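The Flidgate fill valve in our upstairs toilet started hissing in November. I put up with it until the water bill came in 2,000 gallons over the same period last year. The notes below cover the replacement, mostly so I have the part numbers when it fails again.

## Diagnosis

Dye in the tank first. Six drops of food coloring, no flushing, wait half an hour. The bowl stayed clear, so the flapper was fine. With the lid off, water was running steadily into the overflow tube. Lowering the float an inch made no difference, and neither did flushing out the valve cap. The seal was worn, and Flidgate no longer sells the seal by itself.

Busham makes a replacement, part 264, that fits the same shank. The tall version is part 399 and will not clear the lid on a low-profile tank. I bought the tall one first. Eamon Sheehan at the hardware counter swapped it without a receipt.

## Removal

1. Close the supply stop. Ours is a Rodberg quarter-turn and had not been moved in years, so I worked it back and forth before trusting it.
2. Flush, hold the handle down, and sponge out what remains.
3. Disconnect the supply line at the tank. Keep a pan under it.
4. Back off the plastic locknut by hand. If it won't move, use wide-jaw pliers and go slowly. The shank cracks easily.

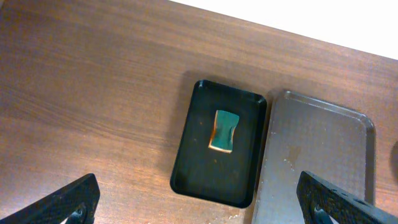
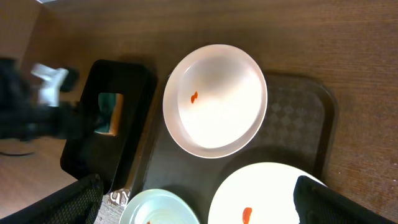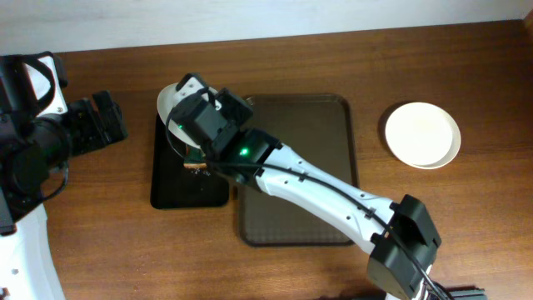

## Installation

Set the height before the valve goes in. The critical level mark has to sit at least an inch above the top of the overflow tube. On the 264 you twist the body and pull, and it locks again at the next notch.

Tighten the locknut by hand plus a quarter turn. The refill tube clips to the overflow and should end above the waterline. Pushed down inside, it siphons, and you get a second leak that behaves just like the first.

I also replaced the supply line with a Sibiya braided one, 12 inch. The old washer was flattened on one side.

Fill time is now 48 seconds. The meter held still overnight with everything shut off. The downstairs toilet has the same Flidgate valve, same age, and I have a spare 264 on the shelf for it.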